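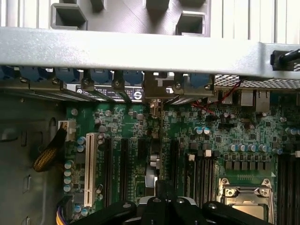

Robot arm joins the bench at Nudcombe computer refurbisher

Staff at Flulov, a computer refurbishing firm in Nudcombe, have started sharing their rebuild work with a robot arm that handles expansion cards in used desktop towers. The company says no jobs have been cut and that the people who used to do the work by hand have moved to testing, fault finding and training the new system.

The arm went into daily use in July after a trial period on the night shift. It works on desktop computers that come back from offices and schools at the end of their leases. Flulov checks them, replaces what has failed, and sells them on with a one-year warranty.

"People think of this as a screwdriver job, and a lot of it is," said Shireen Coetzee, who runs the workshop floor. "But the part that wears people out is leaning over an open case all day, pushing cards in and pulling cards out. By the end of the week your wrists know about it."

The firm processes 1,000 machines in a normal month. Most of them need at least one card removed or fitted, and many need more than that. Graphics cards are the most common, because Flulov takes them out for separate testing before deciding which computer they will go back into.

Under the old arrangement, each technician took a tower from start to finish. The panel came off, the cards came out, the dust was cleared, the memory and the drives were checked, and the whole thing was put back together. Now a technician opens the case, looks it over and places it on the robot's table. The arm does the card work, and the tower goes back to a person for cabling, power-up and final inspection.
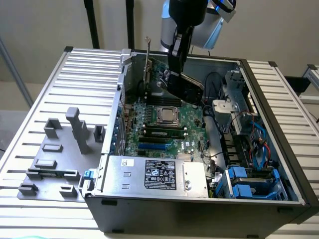 A graphics card is lowered toward the motherboard of a desktop tower at the Flulov workshop.

Setting up the table took longer than the company had planned for. The cases Flulov receives are rarely the same from one pallet to the next. Slot positions differ, cables get in the way, and some models have brackets that leave very little room for a gripper. The robot is currently approved for 12 tower models. Anything else still goes to a person, and so does any case that arrives dented or with a damaged slot.

Inmaculada Manzano has worked at the firm for nine years and was one of the first technicians assigned to the system. She now spends half of each shift at the robot table and the other half at the test racks.

"I had never done anything like it," Manzano said. "The first few weeks I was mostly stopping it. It would come down a little off and I would stop it, move it back, and try again. You learn to see it early. I know what a card looks like when it's going to go in straight, and that was the thing they needed from me."

Manzano said the work is easier on her hands but takes a different kind of attention. When she did the job herself, she could tell by feel whether a card was seated. At the table she has to go by what she sees and by the readings on the control screen. She still presses down on every card with her thumb before a tower leaves her station — a check that the company has since written into its procedure.

Not everyone on the floor was happy with the change. Coetzee said several technicians told her they liked doing a whole computer themselves and did not want to hand part of it over. Two of them have stayed on the older benches, where the models the robot can't handle are rebuilt. The company has agreed to keep those benches open, and staff can ask to rotate between the two areas.

Pay was the other question. Technicians who complete the operator training receive a higher hourly rate, which applies to all of their hours and not only the ones spent at the robot. The training takes 3 weeks and is done on paid time. Coetzee said all the technicians had been offered a place and most had taken one.

The pace of the work has changed less than some expected. The arm is slower than an experienced technician on a single card, according to Coetzee, and a fast worker can still beat it on an easy case. The difference shows over a full shift, when the robot keeps the same speed and people are free to work on machines that need real diagnosis.

"We had a shelf of computers that wouldn't start and that we never got to," she said. "There were 200 of them in the spring. Someone would have a look when things were quiet, and things were never quiet. That shelf is nearly clear now."

Some of those computers needed only a new power supply or a reseated memory module. Others were stripped for parts. Flulov said the working ones were sold through its regular channels, including a batch that went to the Palero adult learning center across town.

The control software is supplied by Yimyam, a small automation company that also trained the first group of operators. Its engineers were on site through most of the trial and now connect remotely when a new tower model has to be added. Manzano and her coworkers prepare those additions themselves. They pick a sample computer, mark the slots and note which cables have to be tied back before the case goes on the table.

Cables remain the main cause of stops. A loose lead lying across a slot is a small matter for a person, who will push it aside without thinking. For the arm it usually means a pause and a call for help. Technicians have started tucking the drive and fan leads out of the way when they open the case, and Coetzee said stops have dropped as a result.

She would like the system to take on memory modules next, although no date has been set. The clips that hold the modules vary from board to board and some are brittle with age. Processors will stay with people for now.

A second table is under discussion. Coetzee said the decision would depend on how many models can be added by the end of the year and on whether enough staff want to run it. An open evening for families and for anyone interested in applying for a technician job will be held at the workshop on 2021-08-07. Visitors are asked to use the side entrance and to wear closed shoes.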